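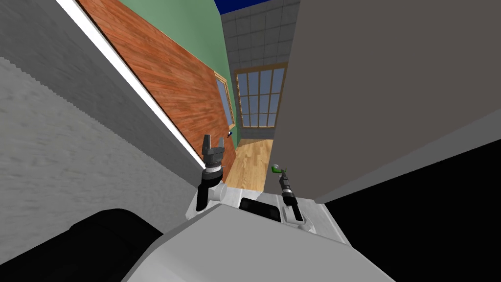 Coralie Tautahi

I have been part of a two-armed robot build at the Madlow workshop for nine months, and for most of that time there has been very little on the bench. We have a base frame, one shoulder joint, and a box of motor drivers that Rachid Benkirane got cheap when a lab closed. The rest of the robot lives in a simulator on a desktop computer by the window. We call the whole thing Andier, and people who drop by on a Thursday evening tend to look at the bench, look at the screen, and ask when we're going to start building.

I think we have started. I also think more home builders should work this way, and I want to make the case, because the usual advice in our hobby is to get metal moving as early as you can.

The first robot I worked on was built on the usual advice. We bought two arms, bolted them to a cart, and wrote the software afterward. The arms could reach a table very well. They could not get through the kitchen door of the house they were meant for unless someone folded them by hand first. We learned that after spending nearly $800 on brackets and bearings, and the fix was to cut up most of what we had paid for.

With Andier we made the rooms first. Karim Abdel Hamid spent a few weekends on walls, door frames, and floors, and he was fussy about thresholds and about which way the doors swing. At the time I thought it was a waste of his evenings. Then we put the robot model in and told it to go into the next room, get a small object, and come back out, and it got stuck in ways I would never have put on a list.
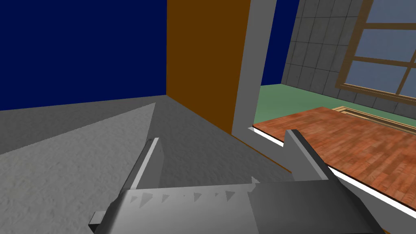
The shoulder width was the big one. On paper the body fit the doorway with room to spare. With the elbows out where the planner liked to keep them, it didn't. We changed the shoulder mounts four times in one month, and each change cost an evening and no money. Try that with machined parts.

The argument against all this is a fair one, and Malcolm Staniforth makes it to me often. A simulator lets you lie to yourself. Friction is a number somebody typed. Cables don't snag. The battery doesn't sag when both arms lift at once, and nothing in there ever comes loose from vibration. He has built three working machines in his garage and he's right about every one of those points. Our gripper in simulation holds things with a confidence I don't expect from the real one, and I have told the group to assume the grasp numbers are worthless until we have fingers we can touch.

Where I part ways with him is on what follows from that. He says go to hardware sooner. I say use the simulator for the questions it can answer, mostly questions of size and reach and what blocks the camera's view, and keep a written list of the ones it can't. Ours is taped to the wall and has 12 lines on it. Cable routing is at the top.
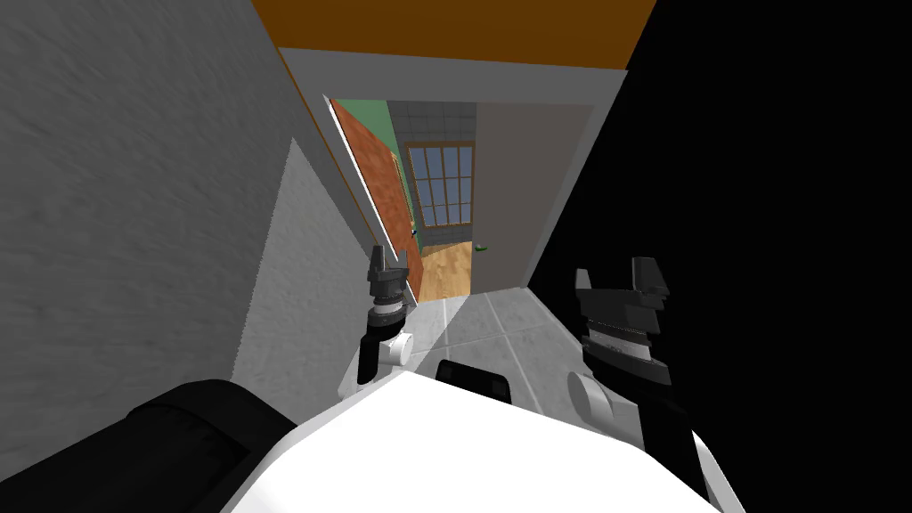 Doorways also taught us something about where people put their effort. Hobby projects pour months into the hand. I understand it, since hands are fun and they look good in a video. But a house robot spends a lot of its time getting to the thing it is supposed to pick up, and a base that turns badly in a hallway makes a good hand useless. Souad Benkirane rewrote our base turning code twice before anyone touched finger control — some of us grumbled — and I now think that was the best decision made on the project.

Cost matters here too. A shared workshop runs on dues, and one bent arm can end a build for a year. I have seen it happen to a better group than ours. We order the second shoulder in September. If it doesn't fit the frame I will owe Malcolm a dinner, and he has already picked the restaurant.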